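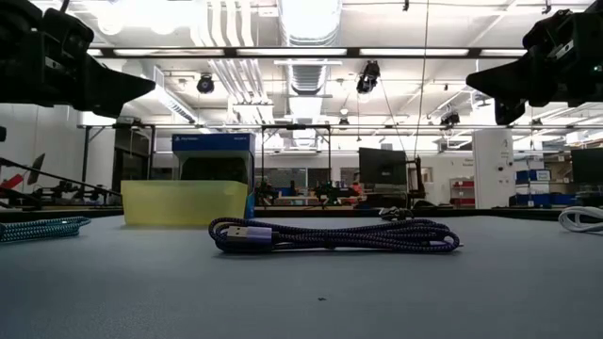 Braided USB cable, navy blue.

Mayor of Mosach and the Kofler contract

stesetti
19 Apr 2021
So the mayor now says he was "on friendly terms" with the Kofler director when the contract went through. He wouldn't say more than that. Should he step down?

okinard_left
Friendly terms isn't a crime. It's a small town, everyone knows everyone.

stesetti
He signed it off in August without declaring anything. The rules say any gift over 300 has to be listed, and the trip cost almost 2,000.
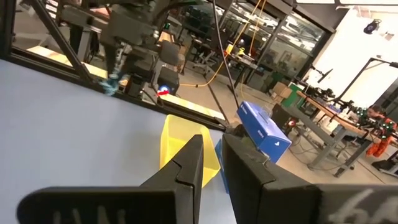 The opposition asked him twice in the chamber and he talked about parking both times.

J. Heitmann
Who says he didn't pay for the trip himself? I've seen no receipt either way.

okinard_left
Same here. Wait for the audit.

stesetti
The audit only covers the contract, not the trip. I've written to my councillor.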